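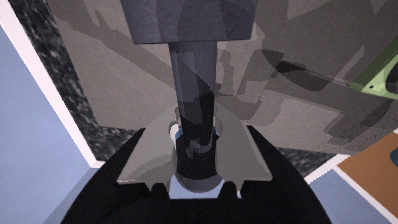
I have spent a month of evenings comparing two gripper models in simulation, and I trust neither of them yet. The Prikine is the one everybody on the mailing list recommends, so it went first. Its fingers are broad gray plates, and the inner parts curve around whatever they close on. With the thick dark shaft between them, as in the render, you would call that a solid hold. I called it that too, in May, and then I went back and read the contact log.

The log showed the solver doing most of the work. With friction at the default, the Prikine kept the part through nearly every lift. I turned friction down to something I'd believe for a smooth part and it started letting go on the way up. Same fingers, same approach, same controller. The vendor page quotes a success rate and doesn't say what friction it was run at. I wrote to ask. No reply so far.

The Louro is the other one. Flat pads, slower to close, ugly. It was worse at the default setting and fell off less when I got mean with it. I ran 2000 grasps on each, and threw out the first 300 for both after I found the wrist camera was lagging the arm by 2 frames. That bug was mine. The Zongate controller has a setting for it, buried under "advanced," which I had skipped.

Otis Tillman thinks I'm wasting my time and should buy a real Prikine and drop things on my own floor. He may be right. But the arm I have is an old Skutari, and its mounting plate fits neither gripper, so I'd be paying for an adapter before I learned anything at all.

What bothers me is how good the wrist view looks. You get shadows and reflections all over the work surface and you start believing the physics underneath is just as careful. Those are separate pieces of software — in my setup they barely talk to each other.

Next I'm rerunning the Prikine at the low friction setting with 1500 grasps and the camera lag fixed properly. The Louro gets the same. If the vendor writes back I'll add their number to the table.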